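Re: [region-policy] Status of the Wusevside crossing talks

On Wednesday a list member wrote:

> The foreign ministry in Calterex says it has had no contact with the
> Pranitz delegation since the spring. If that is right, who agreed to
> the new hours at the Wusevside crossing? Somebody must have.

The hours were agreed by the two customs offices, and the ministries were told afterward. The customs offices have kept a working line open through the whole dispute. It is covered by the old transit protocol, which neither government has canceled. So the ministry's statement can be accurate as far as it goes. It speaks for the ministry only.

The protocol lets either side change the hours with 96 hours' notice. The notice went up at the Kwofie road office in August and was printed in the local bulletin there. I have a copy and can send it to anyone who wants it.
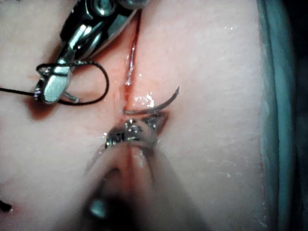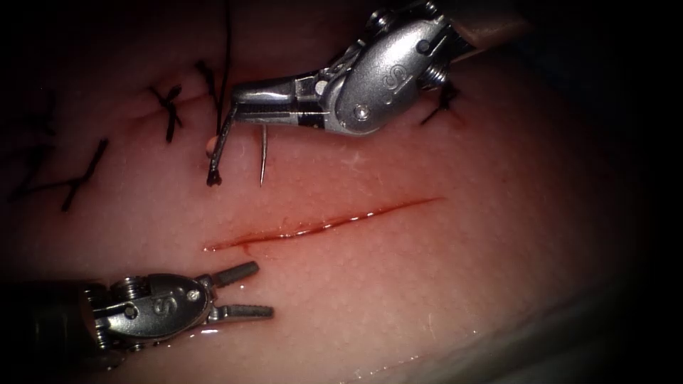
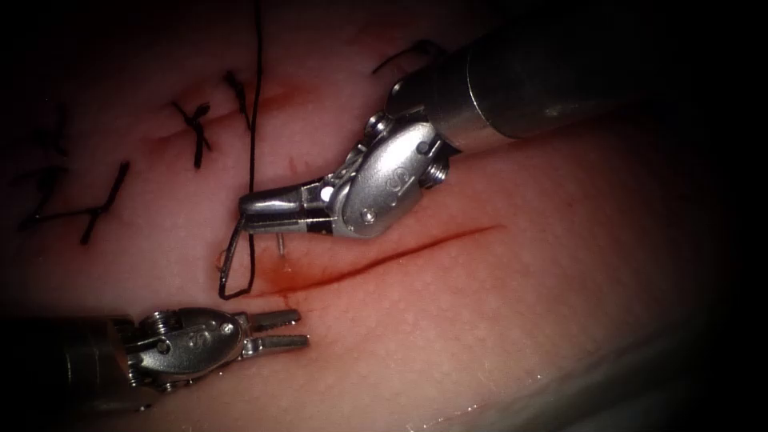 What the customs offices can't do is raise the truck quota. That is still 500 a week, and changing it takes a signature from both foreign ministers. Pranitz asked for a review in its last letter and has had no reply that I know of. The haulers' association on the Calterex side wants the same thing, so there is pressure from both directions.

The other point people keep mixing up is the visa waiver. It runs for 30 days at a time and has been renewed 7 times without any meeting, by exchange of notes through a third embassy. I would not read much into the next renewal either way. If it lapses, that would be news.

On the question of back channels, I have seen the same press reports as everyone else. Two of them seem to come from a single source, and neither gives a place or a date for the supposed meeting. I'd leave them out of the summary until there is something firmer.

Corrections welcome, on list please.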